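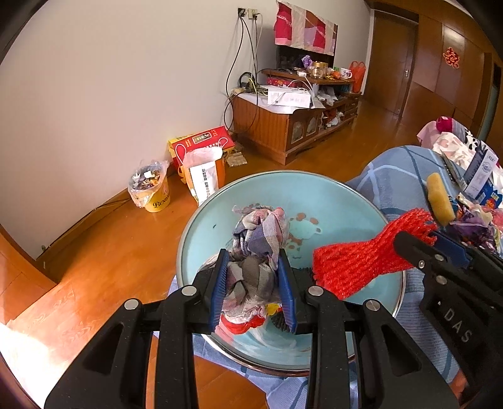

Chih-ming Wan reckoned my Cele breaks the whole idea of a grasshopper, and wrote as much under my first draft: if a piece can hop without a hurdle on the last rank, it isn't a hopper any more, it's a rook with a hobby. Fair enough! I've left the remark in because most of this report ended up being my answer to it.

Search this site Search

So, my project was to invent a few fairy chess pieces and see if you could compose decent problems with them. I started with three. The Vokix moves like a knight but has to change square colour twice (so two leaps, and the square in between must be empty). The Umevell slides like a bishop until it's next to any unit, then it has to stop. And the Cele hops over one unit along queen-lines, landing just past it, except on the eighth rank, where it can slide sideways.

I set up 600 random positions with a white Cele, both kings and a few pawns, and ran them through a little solver I wrote for mates in two. It found 60 with a mate, and nearly all of them were ugly (a check as the first move, or a second key that spoiled everything). I kept fiddling, got up to 2424 positions, and my favourite came out of that bigger batch, number 589. It's a quiet king move that gives the Cele its hurdle, and I was so chuffed I showed my mum, who doesn't play.

We use cookies to remember your settings. Accept Decline

Now, back to the hurdle business. I took the eighth rank rule out and ran the whole lot again. Number 589 still worked! Most of my other keepers fell over, though, so I think Chih-ming was half right. The pure version is harder to compose with and the rule was me being a bit lazy. I've kept both in the appendix under the same name, with a star for the strict one.

The Vokix I'd drop. Its stalemates are fun but I couldn't get one sound problem out of it before June.

Last updated: June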